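Brastside Community Buildings Forum
Board: Shared Kitchens and Refreshment Areas
Thread: Wall finish and worktop storage in the small kitchen, Entwistle building

Posted by: Entwistle_Premises
Moderator

Members are invited to comment on the condition of the small kitchen before the October works list is closed. The budget available for minor decoration is 800 pounds across the whole of the ground floor, and the small kitchen must share that sum with the corridor and the cloakroom.

The matters raised so far are as follows.

1. The green wall behind the worktop is marked.
2. Utensils are being left standing on the worktop when the drawers are available.
3. The sockets on that wall are thought by some users to be too few.

Comments should be confined to these items. Requests concerning the main hall should be made on the appropriate board.

Posted by: ullulholm_lunchclub

On behalf of the lunch club I wish to record that we do not consider item 2 to be a fault. Our members cook for fifteen people at a sitting and need a spatula within reach of the hob. The drawers stick, and the lower one cannot be opened at all when the oven door is down. A bowl or jar on the worktop is ordinary practice in any working kitchen.

With regard to item 1, we would support repainting in the same green.

Posted by: Hygiene_Lead_B

I must disagree with the previous poster on the subject of open storage. Utensils kept upright in an open vessel are exposed to splashes and to handling by every person who passes. The kitchen rules, paragraph 7, state that all utensils are to be washed, dried and returned to the drawer at the end of each booking. The paragraph makes no exception for spatulas.

If the drawers are defective, that should be reported as a repair.

Posted by: ullulholm_lunchclub

It was reported in the spring. We hold the acknowledgement.

Posted by: tenant_room_4

May I ask whether the wall has been washed before any money is spent on it? Many of the marks in our own room came away with warm water, a little washing-up liquid and a soft cloth. Our room was given the same Banico paint in the same year and it has stood up to gentle cleaning. It does not stand up to scouring pads, which leave a shiny patch.

Posted by: Entwistle_Premises
Moderator

The wall was last washed before the summer bookings.

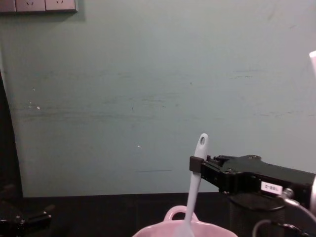
Small kitchen, green wall and sockets, with the pink bowl and spatula referred to under item 2.

Posted by: tenant_room_4

Thank you. The scuffs across the middle would in my view justify one more attempt with a cloth. The two white specks may need touching in. I cannot judge the thin dark line lower down without seeing it in person. It could be a scratch or simply a mark.

Posted by: Hygiene_Lead_B

I would draw attention to the vessel. It has a loop handle at the back and was presumably bought for serving. A spatula of that length makes a bowl easy to tip. The spatula has a hanging hole at the end of its handle, and I therefore propose a short rail with hooks. This would clear the worktop and would satisfy paragraph 7 if the wording were altered to read "drawer or rail".

Posted by: ullulholm_lunchclub

The lunch club would accept a rail, provided that it is fixed near the hob and well away from the sockets. We would ask that the bowl be allowed to remain until the rail is in place. It is a pleasant bowl and it has never tipped over during one of our sittings.

Posted by: corridor_user

Has anyone considered tiles? A wall behind a worktop should not be painted at all. Paint will be marked again within the year, whatever the colour.

Posted by: Entwistle_Premises
Moderator

Tiling was priced for the whole of that wall and the quotation came to 2,010 pounds, including preparation. It cannot be met from the present budget. It may be put forward for the following year if a member wishes to make the request in writing.

On item 3, no additional sockets will be fitted under minor decoration, as electrical work is dealt with separately. Users are reminded not to run the urn and the kettle together from an extension lead.

Posted by: corridor_user

I shall put the request in writing. I remain of the opinion that repainting is money wasted.

Posted by: Entwistle_Premises
Moderator

The following has been entered on the works list: wash down the green wall and touch in where necessary; ease both drawers; supply and fix one utensil rail, position to be agreed with the lunch club. The amended wording of paragraph 7 will be displayed inside the cupboard door when the rail has been fitted. Utensils may stay on the worktop until then, if clean.

The thread will remain open until noon on the last day of the month for comments on the position of the rail.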